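Tools week

We're at 2,100 demonstrations now, and in October I'd have told you that was plenty. It isn't. The policy does fine on blocks and cups, then goes to pieces when it has to deal with anything long and thin. So this week Régis and I have been recording hand tools and nothing else.

The routine is dull. One of us drives the arms, the other resets the table and writes down which takes to throw out. An episode gets 30 seconds. If the driver fumbles and recovers, we keep it. If the driver fumbles and swears, we usually keep that too, as there's no audio.

Most of my mistakes come in the last inch before the grasp. From the wrist view it's hard to judge depth on something round, and I tend to come in with one finger much closer than the other.

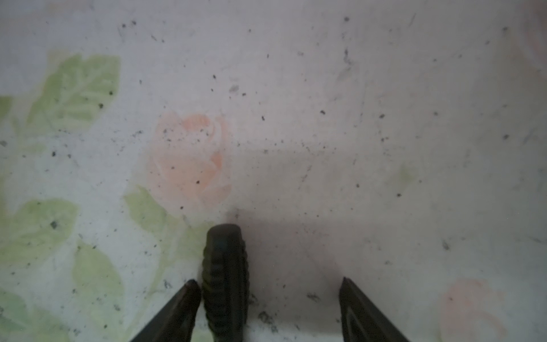 Wrist view with the fingers open on either side of what looks like a ribbed grip. Left one nearly touching.

Lucienne looked through the first batch and wanted more variety in where the tool ends up. She was right — we had 57 episodes in a row with almost the same approach angle. Now we change the starting spot every 4 takes, and the driver doesn't get to pick it.

The tray episodes are slower. Holding a screwdriver by the handle is easy enough, but the far end of the shaft swings a lot for a small turn of the wrist, and I keep misjudging where the tip is. 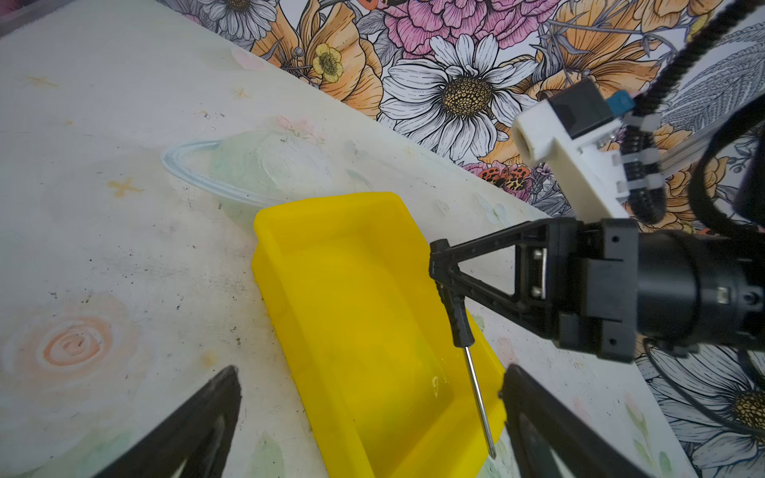
Second arm holding the screwdriver over the yellow tray, tip near the inner wall.

Gilles is training on the new set overnight with the old blocks mixed back in. I still have to go through the reject list and fix the labels on Régis's morning takes, where he typed "tray" for everything.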